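Prendaven 収納セット 636 設置・使用説明書
資料番号 2055 2019年5月1日改訂

4 布小物とコードの区分収納

4.1 適用範囲
本章は、仕切りトレイ Prodley(木製)と前面開口型ビン Owen(プラスチック製)を併用する場合の配置および収納手順を定める。トレイ単体で使用する場合は4.3のみを参照のこと。ビンの段積みについては次章で扱う。

用語は次のとおりとする。
トレイ:薄い仕切り板で区画に分けた浅型の木製収納具
区画:仕切り板で囲まれたトレイ内の一つの空間
ビン:前面の縁が傾斜して低くなっているプラスチック容器
作業面:トレイとビンを置く水平な面。床、机上のいずれでもよい

4.2 設置前の準備
1. 作業面の水平を確認する。がたつきがある場合は設置場所を変更する。
2. 作業面の屑や糸くずを乾いた布で拭き取る。木質の面では木目に沿って拭く。
3. トレイを開口が上を向くように置く。
4. 仕切り板の差し込みを指で確認し、浮きがあれば真上から押し込む。斜めに力をかけると溝の角が欠けることがある。
5. 収納する布小物を、柄物と無地、または使用頻度の高低で二群に分ける。どちらの基準でもよいが、混用しない。

注意:仕切り板を外した状態でトレイを持ち上げないこと。外枠が変形するおそれがある。
注意:トレイを移動するときは、外枠の向かい合う二辺を両手で持つこと。仕切り板に指をかけて引かないこと。

4.3 布小物の収納
スカーフ、ハンカチ、薄手の布などは、巻いた状態で区画に入れることを標準とする。折りたたんで入れてもよいが、同じ列の中では方法をそろえる。
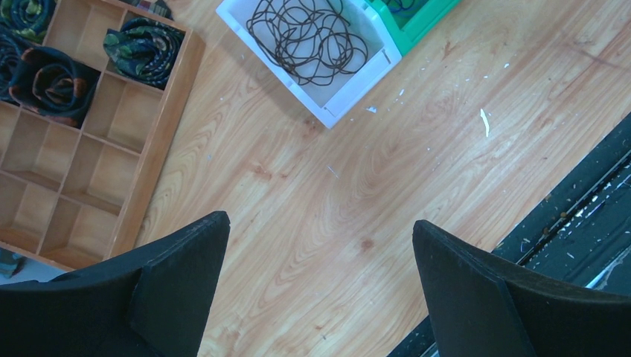

巻いた布が区画の中でほどけてしまう場合は、どうすればよいか。
巻き終わりの端を下に向け、布自体の重さで押さえる。それでもほどける場合は巻き幅を区画の内寸に合わせて巻き直す。輪ゴムやクリップは跡が残るため推奨しない。

手順
1. 布を平らに広げ、長辺に沿って二つ折りにする。幅が区画の内寸を超える場合は、さらに折る。
2. 短辺側から巻く。巻き始めは固く、巻き終わりに向かって力を抜く。
3. 柄で見分ける布は、柄の出る面を外側にして巻く。
4. 巻いた布を区画に入れる。渦の見える側を上にするか横にするかは任意とする。
5. 布の上面がトレイの縁より高くなる場合は、巻き数を減らすか、より大きい区画に移す。

注記:一区画に入れる布は一本を原則とする。薄手の布に限り二本まで可。三本以上入れると取り出しの際に隣の布が持ち上がり、巻きが崩れる。

注記:湿った布を収納しないこと。洗濯後は完全に乾かし、室温に戻ってから巻く。湿気を含んだまま木製の区画に入れると、布と木部の双方に変色が生じることがある。

4.4 ビンの配置
ビンはトレイの長辺側に置く。トレイとの間隔は100 mmを標準とし、設置場所に余裕がないときは縮めてもよい。ただし、トレイの外枠とビンの脚を接触させないこと。

手順
1. 最初のビンを置き、前面の低い縁を使用者の側に向ける。
2. 二つ目のビンを、側面が最初のビンに接するように置く。
3. 三つ目以降も同様とし、前面の縁が一直線になるよう手で軽く押してそろえる。
4. 底面の角にある突起が浮いていないことを確認する。浮いている場合は、下に異物がないか調べる。
5. 列の端のビンを軽く揺すり、列全体が動かないことを確かめる。

色の割り当ては自由である。決まりがない場合は次を初期設定とする。
白:コード、ひも類
緑:使用頻度の高い小物
赤:分類待ちの小物、修理や処分の判断が済んでいないもの

割り当てを変更したときは、巻末の記入欄を書き換える。複数人で使用する場所では、記入欄の写しをトレイの近くに掲示しておくことが望ましい。

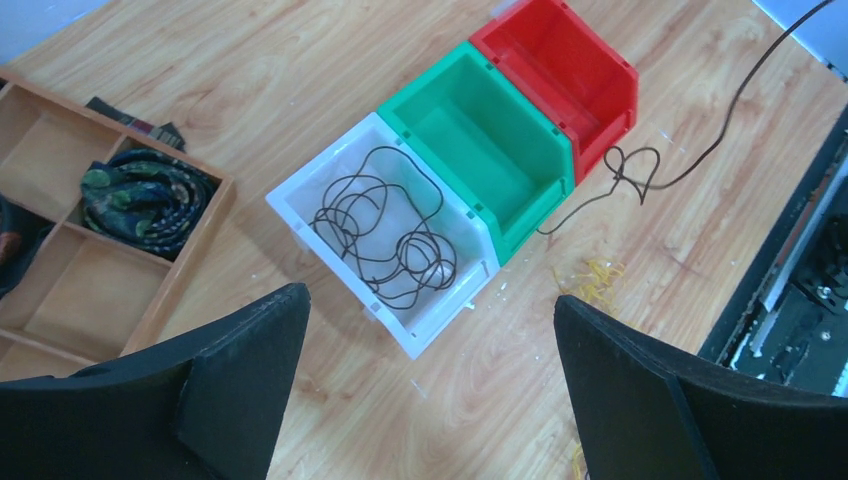 図2 白、緑、赤のビンを一列に並べた配置。コードは白のビンに入っている。

4.5 コードおよびひも類の収納
細いコードは絡みやすいため、ビンに入れる前に一本ずつ分ける。端子のあるコードについては、端子の根元を曲げないことを優先し、束の大きさは二次的な条件とする。

手順
1. コードの両端を探し、結び目をすべて解く。小さい輪が残ったまま引き締めないこと。
2. 手のひらの幅より一回り大きい輪を作り、ねじれを逃がしながら巻く。
3. 余った端を束に一度だけくぐらせる。固く締めない。
4. 束をビンの底に寝かせて置く。立てかけると前面の低い縁から外へ出やすい。
5. ビンの外に残ったコードがないか、ビンの側面と奥を確認する。

一時的に束ねずに入れることは差し支えないが、その場合は一つのビンに一本とし、ほかの小物を混ぜない。二本以上を束ねずに入れたビンは、次回の点検時に手順1からやり直す。

注意:通電中のコード、充電中の機器に接続されたコードを収納しないこと。
注意:被覆に割れや剥がれのあるコードは赤のビンに移さず、その場で使用を中止し、廃棄の手続きをとること。

紙の細片、切れたひもなどの軽い屑は、コードに巻き込まれやすい。作業の途中で出た屑は列の手前に集め、コードを入れ終えてから取り除く。ビンの中に入った屑は、ビンを傾けて前面の縁から出す。

4.6 仕切りの変更
大判の布や厚手の布を収納する場合は、仕切り板を一枚抜いて長方形の区画を作ることができる。変更の前に、該当する区画と両隣の区画を空にする。

1. 抜く仕切り板の両端を持ち、左右交互に少しずつ引き上げる。
2. 交差する仕切り板がある場合は、上側に組まれた板から外す。
3. 外した板は平らな場所に保管する。壁に立てかけて保管しないこと。
4. 残った仕切り板に傾きがないことを確認し、布を戻す。

隣り合う仕切り板を続けて二枚以上抜くことは避ける。 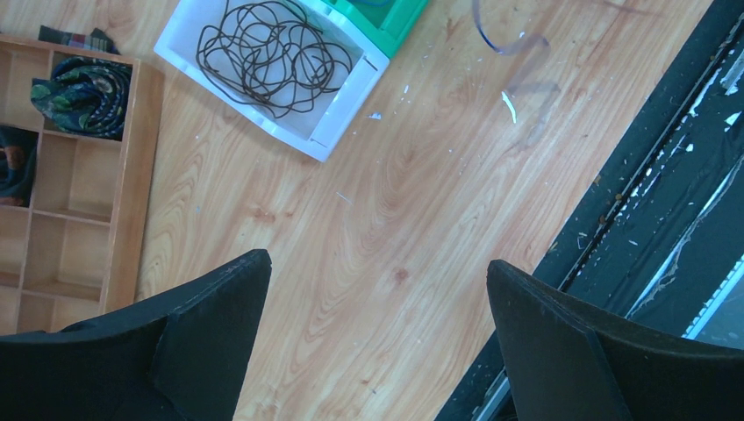 区画を広げた場合でも、巻いた布と丸めただけの布を同じ区画に入れない。丸めた布は体積が変わりやすく、巻いた布を仕切り板に押しつける。丸めて入れる布には、角の区画を割り当てるのがよい。

トレイの縁に布を掛けておくことは、短時間の仮置きに限って認める。仮置きの布は当日の作業を終える前に区画へ戻すか、洗濯に回す。縁に掛けたままトレイを移動しないこと。

4.7 点検と手入れ
点検は週に一度を目安とし、次の項目を確認する。
・仕切り板の浮き、外枠の隙間
・ビンの列のずれ、脚の下の異物
・区画からはみ出した布
・ビンの外に出ているコード
・赤のビンに前回の点検から残っている小物

木製トレイは乾いた布で拭く。汚れが落ちない場合は固く絞った布で拭き、直後に乾拭きする。水に浸けないこと。アルコールを含む洗浄剤は木部に使用しない。

ビンは中身を出してから、薄めた中性洗剤で洗い、日陰で乾かす。半透明の白いビンは汚れが外から見えやすいため、ほかの色より洗う間隔が短くなることがある。洗浄後は4.4の手順1から並べ直す。

季節の入れ替えは6月を標準とする。入れ替えの際はトレイのすべての区画を空にし、仕切り板の溝にたまった糸くずを柔らかい刷毛で取り除く。溝の中に油や潤滑剤を塗らないこと。

4.8 不具合と処置
仕切り板が入らない:板の上下と表裏を確認する。湿気で膨らんでいる場合は、風通しのよい日陰に一日置いてから再度差し込む。
ビンの列が曲がる:すべてのビンを一度離し、端から並べ直す。途中のビンだけを押して直さない。
布にしわが残る:巻き始めの折り目を変える。しわが強いものは巻かずに折りたたんで収納する。
コードの束がほどける:輪を大きくして巻き直す。

処置後も改善しない場合は使用を中止し、型番636と不具合のある部品名を添えて Mollthorpe の窓口に連絡すること。仕切り板とビンは一点から交換できる。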